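The Second Pair

The Barros pair had come on Thursday, and by Saturday morning she had done 36 runs with them. The job was simple to write down. Open the black box, put the lamp's plug inside, close the lid. Selholm wanted 50 clean runs with each pair of grippers before they would say which one they were buying, and they wanted the same person's hands on both.

She had done the first pair in a week. Those were the Samau grippers, heavier in the palm, with a trigger that clicked. Her notes on them filled two pages. The fingers closed evenly. The tips slid on anything thin. Her right thumb hurt by lunch.

The Barros grippers were lighter and had no click at all. She kept squeezing past the point where they had already closed, and twice the plug had shot out sideways and gone under the chair. She wrote that down too.

At ten she put the plug back on the cloth, checked that the lid was shut, and stood in front of the table with one gripper in each hand. She held them up so the markers faced the camera and waited for the count to start.
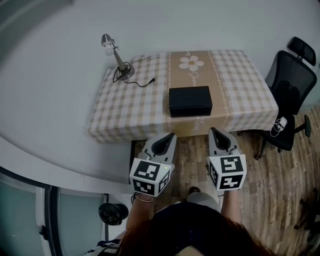 Holding still before run 37.

The tone sounded. She moved the left one to the lid and got it open on the first try. The right one went for the cord just behind the plug. It was the trick she had found on the second day, when she stopped grabbing at the plastic. She felt the pads take hold and lifted slowly.

Her phone buzzed in her pocket. She finished the run, closed the lid, and read the message.

It was from the office in Tistinbridge. Selholm had looked at the numbers so far, 22 clean out of 36, and was leaning toward the Samau pair. She could stop if she liked. They would pay for the full day.

She sat down on the edge of the table and flexed her thumb. It didn't hurt. It hadn't hurt since Thursday, and there was no column for that on the sheet.

She typed an answer, deleted it, and typed a shorter one. "Most of the misses were the first day. Look at them in order."

Nothing came back for a while. She reset the plug and did another run, and then another. Both were clean. On the next one she dropped the cord, swore, and marked it as a miss.

The phone buzzed again as she was opening the box.

"Okay," it said. "Finish the 50."

She put the phone face down on the floor by the wall, where she wouldn't hear it so well, and picked up the grippers.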